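Moving a sourdough starter across the country, worth it or start over?
Regional Baking > Bread and Starters

flingate_marcy
Posted 7:40 am
Hi everybody, I've been reading here for ages and finally have something to ask. We're moving in June, a drive of 2,185 miles with two kids and an elderly beagle, and I can't decide what to do about my starter. I've kept it going for 8 years. My husband says flour and water exist in other states (he's not wrong!) but I'm attached to it, and I'd feel like a heel tossing it in the trash on the way out the door. Has anyone taken one on a long trip by car? The motels won't all have fridges and I don't know how hot the back seat will get.

BuritzBaker
Posted 8:15 am
Dry it. Spread it thin on parchment, let it sit out a day or two until it flakes, crumble it into an envelope. Mine went through the mail that way and woke up in four days. I wouldn't carry a live one in a hot car for love or money.

oldhayashiroad
Posted 9:02 am
I'm going to gently disagree with Buritz, though I've dried plenty myself and it does work. When we came out to Vokville I took mine live, and it was a happier starter at the other end than any dried one I've brought back. What I did was make it stiff, almost like a pie dough, the morning we left. A stiff starter eats slowly and doesn't slosh. I learned that from Yoshinori Morikawa, who taught the bread class at our old community center and had moved his own across an ocean, so I figured he knew a thing or two. 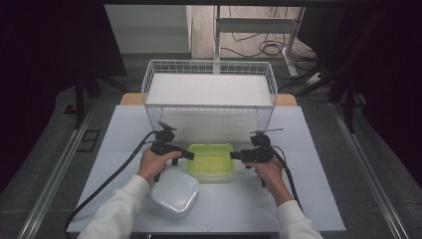
The other thing I'd say is leave it lots of headroom and don't screw the lid down tight. I put 274 grams in something that could have held three times that, set the lid on loosely, and tucked it in the cooler with the sandwiches – not right up against the ice, mind you. I fed it once at a motel with a plastic spoon and a paper cup of flour and it was perfectly content.

BuritzBaker
Posted 9:20 am
Three days in a cooler with ham sandwiches, and you can't tell me that didn't pick up a smell.

oldhayashiroad
Posted 9:48 am
Ha! If it did, it baked out, and the sandwiches were egg salad, which is worse.

pennywhistle
Posted 11:31 am
Why not both? Dry some now as insurance and take the live one along for the ride. Also, Marcy, your water is going to be different and so is your flour, so give it a couple of weeks before you judge it. Mine sulked something awful after we moved and I very nearly gave up on it. I'd leave a jar with a friend in Flingate too, if you've got one who bakes.

flingate_marcy
Posted 1:05 pm
Oh, you are all so kind. I think I'll do what Penny says, and dry a batch this week while the kitchen is still unpacked. My neighbor has been hinting for a jar for years, so she'll be getting hers at last. One more question for Hayashi Road – how much flour did you pack for the motel feeding?

oldhayashiroad
Posted 1:22 pm
I packed 400 grams in a zip bag and came home with most of it. Label the bag, dear.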